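Search the archive Go Advanced search

Indgate Old Houses list
Subject: Re: Big floral papers in a small back room

> We have a small back bedroom with one window, a chimney breast and
> nothing straight. I would like to put up a large flowered paper, the sort
> with peonies the size of dinner plates. My sister-in-law thinks it will
> close the room in and that I should stick to a small sprig. Also, the
> walls are old lime plaster with several coats of emulsion over them, and
> one patch by the window sounds hollow. Do I need to strip all of that?
> And is lining paper worth it, or is it something shops tell you to buy?
> I have never hung anything with a repeat bigger than my hand.

I papered two rooms like yours, one well and one badly, so I can answer most of this.

Start with the hollow patch. Knock along it with your knuckles and draw a pencil line where the sound changes. If it doesn't move when you press it, leave it. If it gives, it has to come off and be patched in lime, and you should then leave it until it is properly dry. In my back room that took most of October with the window open. I didn't wait long enough on the first wall and had a brown tide mark through the paper by Christmas.

Several coats of emulsion is normal. You don't have to strip it if it is sound. Score a cross with a knife, press tape over it and pull. If paint comes away on the tape it will come away with the wallpaper too. Anything shiny wants a rub with coarse paper and a wipe down. Wear a mask and test for lead first, as in a house that age the bottom coats could be anything.

Lining paper: yes, on lime plaster. Hang it sideways so the joins can't fall in line with the top paper. I used the Roltov medium grade and it was easy enough to work with. The heavy one hides more but fights you in the corners.

On the size of the pattern I disagree with your sister-in-law. A small sprig in a small crooked room shows you every wall that is out of true, because the eye finds the rows. A big loose pattern has no rows to find. What matters more is the ground colour. On a pale ground you can have very large flowers on every side and it still looks light.

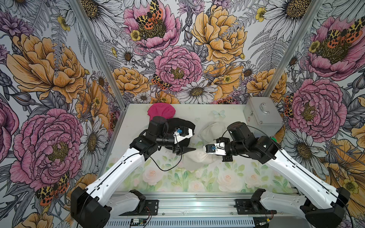 Peonies and spotted moths on a pale grey-white ground. 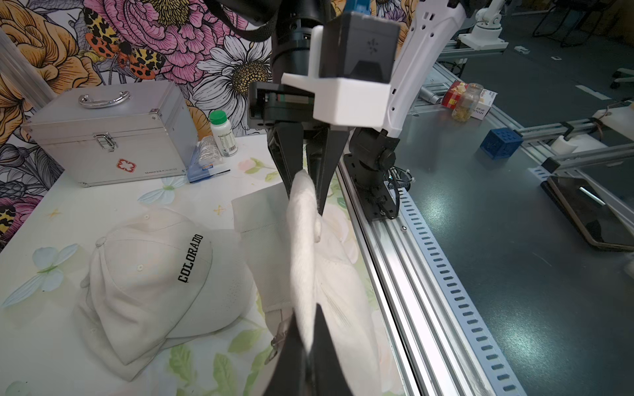
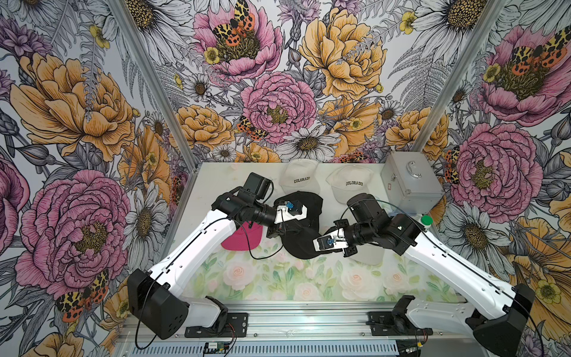
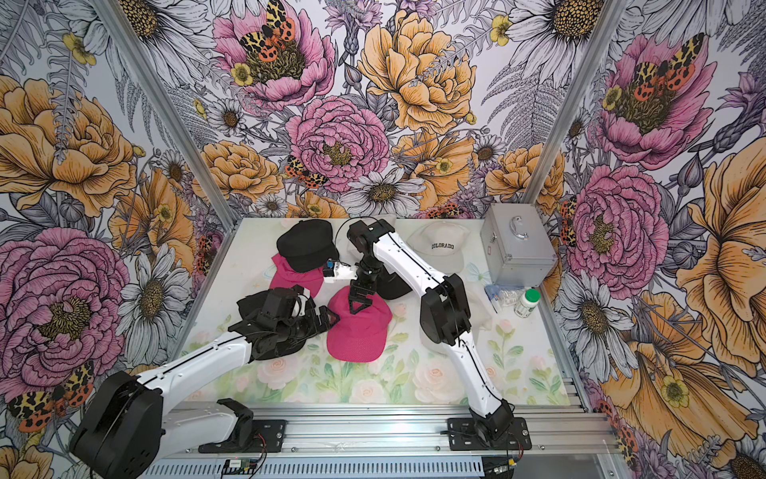
In the last one, pink roses and green leaves on the white tabletop, with flowered walls behind.

Now the repeat, which is where people go wrong on quantities. Measure the height of the wall, then round up to the next whole repeat, and that is the length of every drop. With a big pattern you can lose a lot off each one. My rolls were 21 inches wide and I got three drops from a roll where I had budgeted for four. I needed 9 rolls in the end and had bought seven. The second lot came from a different batch and was slightly yellower. I put it behind the wardrobe and on the window wall, where the light comes from behind and you can't tell. Buy the lot at once and check the batch numbers before you leave the shop.

Start on the chimney breast. Centre a flower on it, drop a plumb line, and work outwards both ways. Don't start from a corner in an old house. At internal corners, cut the length so that it turns the corner by half an inch, then plumb a fresh line on the next wall and overlap. You will lose a sliver of petal. With small patterns that shows badly and with large ones it hardly shows.

Choose where the match will fail, because somewhere it has to. Over the door is best. Mine is in the alcove above head height.

Paste: follow what it says on the roll, as some of the newer papers want the wall pasted. The Prendska papers I used were the older sort and needed 20 minutes' soaking, folded paste to paste. I wrote the time on the back of each length in pencil. If you hang one early it goes on stretching and you get bubbles along the middle. Gajewski on the Indgate road still sells paste by weight and will lend you a pasting table for a deposit.

One more thing about the ceiling line. If the ceiling slopes, don't cut through the middle of a large flower along the top edge, as it makes the slope obvious. Shift the whole pattern down a few inches so that the top edge falls in leaves. Pin a length up dry and look at it from the bed before you decide. It takes two people.

I kept a full roll back for repairs and have used half of it, mostly round a light switch that the electrician moved.

If anybody has managed to paper round a sash window with the shutters in place I'd like to know how, as I gave up and painted mine.

Reader comments (4)

Agree about lining paper. Skipped it in our hall and regretted it.

Shutters: take the architrave off if it is nailed and not plastered in. Tuck the paper behind and put it back. Number the pieces.

Is the heavy Roltov any good on a ceiling? We have cracks like a road map.

Reply: too heavy for me single-handed. Medium was fine with two of us and a plank.

Indgate Old Houses list, 2,000 messages in the archive
Contact the list owner | Copyright remains with the authors of messages | Back to top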